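Linen Folding Gallery - Bath and Hand Towels
Dradley Laundry Notes, page 16
Posted February 18, 2020
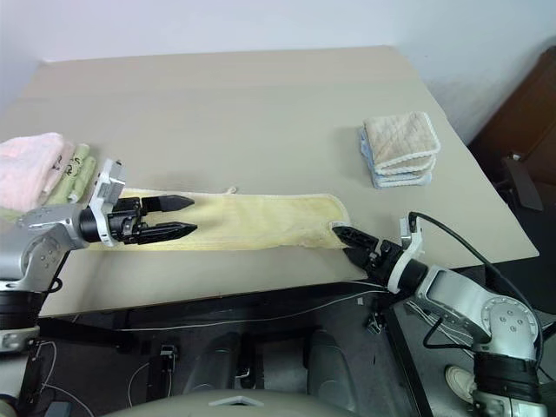 Long towel laid as a strip along the front of the table. Hanging loop at the upper edge, label near the right end.

A reader at Bellamy wrote in that a towel with a loop should always be folded loop side out, so that it can be hung straight from the stack without being shaken open. The Bellamy linen room sorts by loop position before folding and reports fewer towels going back for a second fold.

We fold loop side in at Dradley. The shelves at the Illbridge house have wire fronts, and loops left outside catch on them. Both methods give the same finished size. Pick one and keep to it for the whole load, or the stacks will lean.

Notes on the strip layout

The strip is the starting point for our three-part fold. Lay the towel parallel to the edge of the table nearest you and pull the two ends lightly to even the tension. Small wrinkles near an end can be pressed out with the side of the hand. Deep creases need a shake and a fresh start.

Check the corners before the first turn. On older stock the corners round off with washing and no longer give a true right angle, so line up the long edges and let the corners fall where they will. A difference of up to half an inch at the corner does not show once the towel is on the shelf.

Bring the right end in by one third, then the left end over it. Labels sewn near an end should finish inside the fold. If the label stays visible, the towel was started the wrong way round - turn it end for end and repeat.

Table and surface

A matte top is easier to work on than a gloss one, as the cloth stays where it is put. Keep the back of the table clear for finished stacks. We build stacks of 20 for hand towels and 16 for bath towels. At 40 the lower hand towels flatten and the count at the shelf goes wrong.

Light-colored towels mark easily. Wipe the table before each load and let it dry fully.

Sizes and stock

The Gravinent order that came in July was 110 pieces, mixed. Some 40 have been relabeled. The rest keep the original label until they are next pulled for mending.

Shelf cards for the Illbridge house are being reprinted with the new stack counts. Old cards can be used until the new ones are up.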